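Unit 3: Household cleaners and surfaces

Reading for this unit: handbook pages 38 to 44, plus the stain chart in the back.

**Acids and stone**

Marble is mostly calcium carbonate. Acids react with it and leave a dull spot called an etch mark. Common household acids are vinegar, lemon juice, wine and most bathroom descalers. An etch mark is damage to the surface itself, so wiping won't remove it. Light marks can be polished out. Deep ones need a stone shop.

Stains are a separate problem. A stain is color that has soaked into the pores, usually oil, coffee or rust. A sealer slows staining but does nothing against etching.

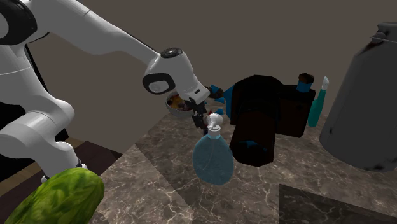 Adwoa Asamoah asked whether a sealed counter can be cleaned with vinegar if it is rinsed right away. It can't. The reaction starts on contact, and sealer sits mostly below the surface.

**Picking a cleaner**

- Daily wiping: warm water and a few drops of dish soap with a neutral pH.
- Oil stains: baking soda paste, covered with plastic wrap overnight.
- Limescale on stone: scrape gently with a plastic blade. No descaler.
- Never mix bleach with ammonia or with any acid. Both produce toxic gas.

**Bottles and labels**

If you move a cleaner into another bottle, write the name of the product and the date on it. Don't reuse food or drink containers. Keep the nozzle closed when the bottle is put away, and store it below eye level but out of reach of children.
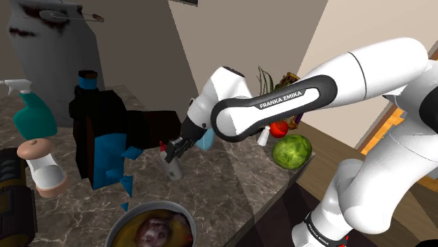
*Fig. 2. Small spray bottle with a red nozzle cap, on a stone counter.*

**For next time**

Test 6 liquids from your own kitchen with pH strips and fill in the table on the last page. Leave out drain cleaner and oven cleaner. Bring the table to room 244. Liv Söderlund has extra strips.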